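Firnstead Bedding Reuse – Progress Report to Nesness Fund, September

Prepared by Angelica Lumbao

1. Work in this period

The main task was the intake and checking of used mattress pads and bed textiles for the Brirnow lodging units. 48 pads have been logged against a target of 59. The remaining pads are still in storage at Brirnow and will be moved when shelf space is free.

Each pad is laid beside or on the work table and the cover is checked first. We look at the knit for pulls, then at the zipper along its full length, then at the side panels. Covers with a working zipper go to the wash list. Covers with a broken zipper are set aside for repair – a new zipper costs less than a new cover, but the labor is higher than we planned.
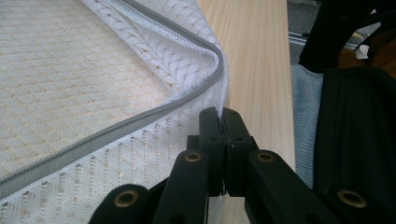
Figure 1. Mattress pad in white mesh cover with gray zipper, beside the pine tabletop.

The open knit catches on rough edges. The tabletop was sanded again in the first part of the period, and snags are now recorded on the intake sheet under a separate code.

2. Fabric items

Fabric items are sorted by condition of the seams. Worn topstitching is the most common fault, mainly where several layers meet at a hem or fold. Single-layer areas rarely need work.
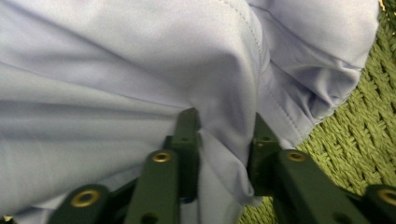
Items with sound seams are folded, labeled and entered in the Fang stock list by color and size. Items that need restitching wait in a separate bin. Thread use is higher than the estimate in the work plan, and we have moved a small sum from the packing line to cover it.

3. Budget and open points

Spending on zippers and thread was up to $1,000 for the period. No change to the total grant is requested.

Two points are open: 2 intake sheets have missing size entries and must be redone, and the wash contract needs a new price before the next batch goes out. Storage at Brirnow will be reviewed with the next report.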